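Hoja de inspección 1269: zona de clasificación de envases, local Rakley
Inspecciona: Jayanthi Ramasamy. Acompaña: Daichi Takagi.
Mes: noviembre. Inicio a las 9:20.

Claves: **C** conforme, **NC** no conforme, **OBS** observación sin plazo, **N/A** no aplica.

## 1. Accesos y suelo

- [x] 1.1 Paso libre entre la puerta y la superficie de trabajo. **C**
- [x] 1.2 Suelo sin líquidos ni restos de envase. **C**
- [ ] 1.3 Señal de suelo mojado disponible. **NC**. El soporte está vacío. Takagi indica que la señal se prestó a Sarness y no ha vuelto. Reponer antes de la próxima visita.
- [x] 1.4 Extintor accesible, precinto intacto. **C**

## 2. Superficie de trabajo

- [x] 2.1 Superficie lisa, sin grietas ni bordes levantados. **C**
- [x] 2.2 Color claro que permita detectar fragmentos y goteo. **C**
- [ ] 2.3 Iluminación uniforme. **OBS**. El lado derecho queda algo más gris que el izquierdo y los envases proyectan varias sombras suaves. Medido con luxómetro: 500 lux en el centro, suficiente para la tarea. Se propone girar la luminaria y repetir la lectura.
- [x] 2.4 Producto de limpieza identificado y con tapón. **C**

## 3. Envases de plástico

- [x] 3.1 Los envases llegan vacíos y sin presión. **C**. Muestra de 43 unidades, ninguna rechazada.
- [x] 3.2 Separación por color antes del prensado. **C**
- [ ] 3.3 Revisión de la base y de la parte baja del cuerpo a contraluz. **OBS**. En el plástico verde translúcido las vetas claras verticales pueden confundirse con una fisura. Ante la duda, pasar el dedo enguantado por la zona y, si se nota arista, apartar la botella.
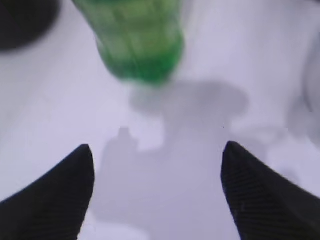
- [x] 3.4 Tapones retirados y recogidos aparte. **C**
- [ ] 3.5 Cubeta de rechazos rotulada. **NC**. Rótulo ilegible. Ramasamy deja uno provisional con rotulador; falta el definitivo.
- [x] 3.6 Nivel de llenado de las cubetas por debajo de la marca. **C**
- [ ] 3.7 Vidrio verde en la misma línea. **N/A** en este local. Se mantiene el punto porque la lista es común con Sarness.

## 4. Protección personal y cortes

- [x] 4.1 Guantes de la talla correcta para cada puesto. **C**
- [ ] 4.2 Cúter con hoja retráctil. **NC**. De los 3 revisados, uno no retrae del todo. Retirado en el acto y entregado a Kaede Sakai.
- [x] 4.3 Botiquín completo y sin productos caducados. **C**
- [x] 4.4 Gafas disponibles para el prensado. **C**. Las lentes tienen rayas superficiales, fuera de la zona de visión.

## 5. Acciones abiertas

| Punto | Acción | Responsable | Plazo |
|---|---|---|---|
| 1.3 | Reponer señal | Takagi | Próxima visita |
| 2.3 | Girar luminaria y medir de nuevo | Mizuno | Sin plazo |
| 3.5 | Rótulo definitivo | Takagi | Próxima visita |
| 4.2 | Sustituir cúter | Sakai | Inmediato |

Comentario sobre 3.3: la redacción anterior decía «comprobar ausencia de marcas» y daba lugar a rechazos de botellas con nervaduras de molde. Queda sustituida por «comprobar ausencia de fisuras y aristas». Ryota Mizuno pasará el cambio a la plantilla común.

Comentario sobre 2.3: la lectura se tomó con la persiana bajada. Repetir en las mismas condiciones.

Cierre de la visita a las 10:05. Copia a Haruto Takeda.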